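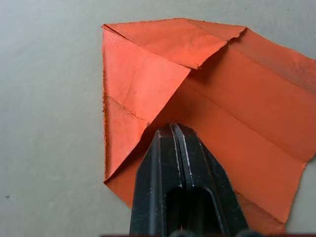 Torkellow › Support › Cell faults › Ticket 283

Gripper won't let go of paper at the end of a fold. Program says open, controller says opened, fingers disagree. We run orange sheets with torn edges, and the fuzz off them gets everywhere. The fingertips have pale scuffs along the edges too, so I'd stopped trusting the pads. Fault code 97 each time, which the Skornum manual lists as "other".

Tried so far:

1. Power cycle. Fixed it for 40 folds, long enough for me to close the ticket. Reopened Oct 15, 2022.

2. Swapped the release order, so the left arm stays open and clear while the right one has the sheet. Same fault, other arm — at least it's fair. 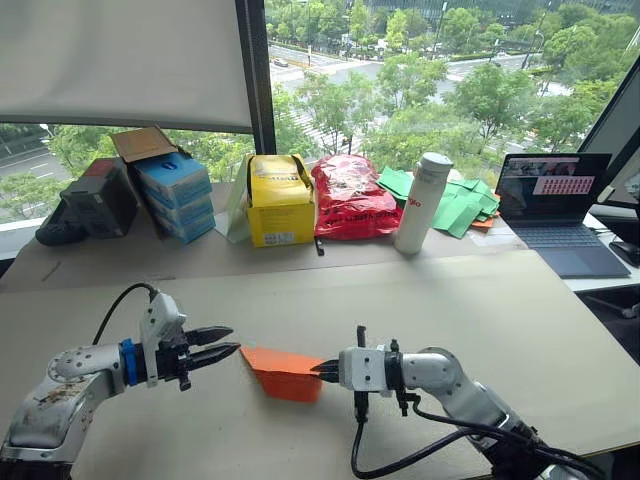

3. Blew out the finger slots and wiped the pads. A surprising amount of orange lint. No change in behaviour.

4. Dropped grip force to setting 2. It releases now, sometimes before it's asked.

Still open. Dorkden wants the logs before they'll send new fingers. Please keep hands out of the cell until then, even if it looks stuck.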